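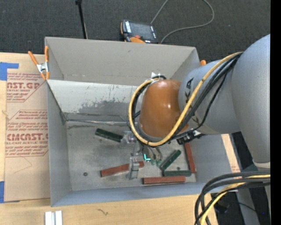 Ticket: Grasp planner returns "no collision-free pose" when blocks lie near the bin wall
Component: Rultach planner, bin-picking module
Reported by: Zorica Kolev
Assigned to: Costel Ivanov
Status: Waiting for confirmation

Report (Zorica)
Since the March update the planner refuses many grasps that were accepted before. Blocks in the middle of the bin are fine. For a block lying along the sloped right wall I get the error each time, also when I turn it by hand in the viewer and plan again. The log shows 2,000 candidates sampled, 97 left after the reachability check and zero after the collision check. I restarted the planner and the arm controller, no change.

Costel, 9:40
Please send the bin model file and tell me which collision margin you use. Is the bin model a box with straight walls, or does it have the slopes?

Zorica, 10:05
It has the slopes. Margin is 2 mm, same as before the update. I attached the file and the log of one failed plan.

Costel, 11:20
I can repeat it here with your file. The new version makes a convex hull of every mesh when it loads. For a bin this is very bad, the hull closes the opening. But then all the grasps should fail, and you say the middle is fine, so there must be a second thing.

Dušan Grgić, 11:32
The hull is made per part. Zorica's file has four wall parts and a floor, so the opening stays open. But the right wall in this file is joined with a piece of the rim, and the hull of these two fills the corner between them. Show the collision layer in the viewer and you will see a wedge above the slope.

Zorica, 13:15
Yes, I see the wedge. I split the rim from the wall and exported again. Now 800 plans on the recorded point clouds, and the error did not come for the wall blocks. Planning time is up to one second longer, I do not know if it is related.

Costel, 13:50
Thank you. I will add a warning in the loader when the hull is much bigger than the mesh. The planning time please put in a separate ticket, with the log. Can you also try the split file on the real arm, with slow speed first?

Zorica, 14:10
Will do this after the camera calibration. Please leave the ticket open.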